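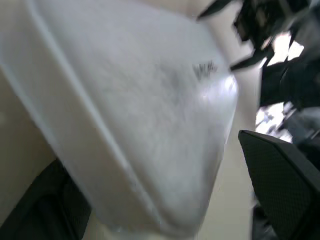
Page 3 of 20

Posted in December by Mawuli Laryea

Been hand-guiding ours for a couple of weeks now and I'm not convinced. You grab the arm, walk it to the case, close the fingers, lift, put it down. Do that enough times and the Lurklow software is supposed to work out the rest. What I have is 520 demos of a white plastic case and an arm that still hesitates over it like it's never met one. Wrist view while the arm is swinging is mush, see top of post. How is anything supposed to learn from that?

reltero_fan
You're pushing it too fast. Slow down near the grasp and the blur goes away. I got a usable policy with way fewer than you have.

Mawuli Laryea
Usable by whose standard? Same table, same light, same case in the same spot? A taught waypoint does that and I don't have to label anything.

kdogbe
Switch to remote control. When you hand-guide, your own arms are pulling on the wrist and the joints record every wobble. With the leader arm the motion is cleaner and you can stop wherever you like before committing. This is the sort of thing I'd want the camera to get, fingers open, case dead ahead:

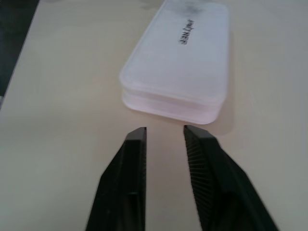
Wrist camera, gripper open in front of the case.

semden_shop
Cleaner, sure, but you give up feel. I've crushed things by remote that I would never crush with my hand on the arm. A frosted case like that is hard to judge on a monitor too. Pale plastic on a pale table, where does the lid start?

kdogbe
Fair on the feel. I still say the lid problem is a lighting problem. Put a dark mat down.

Mawuli Laryea
And then it works on a dark mat. That's my whole complaint with this stuff. Every fix is "make the room easier."

reltero_fan
So vary the room. Move the case between demos, turn it, change the lamp. 520 copies of one grasp is one grasp.

Mawuli Laryea
I did turn it. Not a lot, I'll admit.

semden_shop
How many operators? We had 3 people teaching and they all came in from different sides. The arm tried to split the difference and went straight down onto the lid. Threw out everybody but Kwame's and it got better.

kdogbe
It got better on the days I set up the table, you mean.

Mawuli Laryea
Ha. OK, I'll try 20 by remote, one operator, case turned every time. If it still dithers I'm going back to waypoints and the Lurklow license can lapse.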